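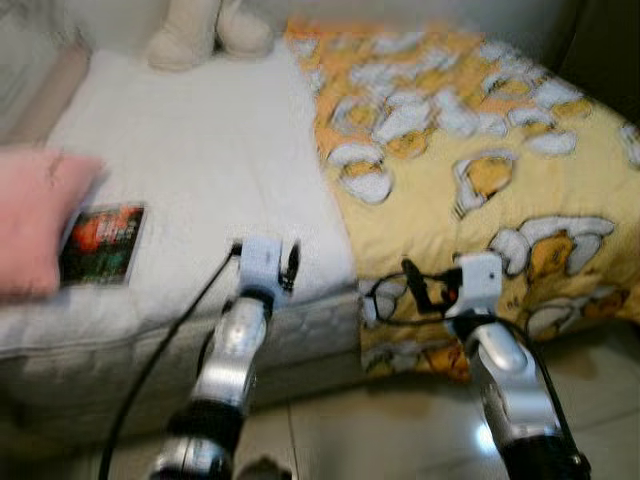
White sheet on, yellow bedding still to sort.

Bedroom week at Redholm – the beds

Posted Nov 1, 2021 by the Redholm house blog

Quick one today, back on the bedrooms. The last lot went up in May and then we sort of forgot. Doing the beds first, then wardrobes, then whatever is left of the budget (£500 for the whole upstairs, wish us luck).

The bed at the top of the page has a padded side to the mattress, light grey, with a seam running along the upper border. Rather like it. Shame to cover it up with a valance so we won't.

The sheet is a plain pale one. Didn't iron it. Not going to iron it. Soft folds are fine, it's a bed.

Yellow bedding was my pick and I'm sticking with it. The room faces north and gets very gloomy by teatime, so it wanted something cheerful. Everyone else voted for navy – outvoted by the person doing the washing.

Couple of notes for those who asked last time:

Sheets – we went up a size in depth. The old fitted ones kept pinging off at the corners, usually at 2 in the morning. If your matress is a thick one, measure the side before you order and add a bit for tucking under.

Washing – yellow things on their own for the first few goes. Learnt that with the towels.

Changing day – strip everything, leave the mattress bare for an hour with the window open, then sheet, then the rest. An hour is the ideal anyway. More like ten minutes in November.

Storage – spare sets live folded inside one of their own pillowcases, so a whole set comes out in one go. There are 4 sets now and they just about fit on the landing shelf. Need another shelf.

Still to do in this room: curtains (too short, always were), a lamp that doesn't wobble, and the rug which is still rolled up downstairs becuase no one wants to carry it. Paint is staying as it is till spring.

Wardrobes next if the weather keeps us in. Will try and get more pictures up than this time.

Recent galleries
Landing cupboard, before the shelf
The Drondenton kitchen table gets its legs back
Towels, and what not to wash with them
Curtains: measuring up (again)
Back bedroom in May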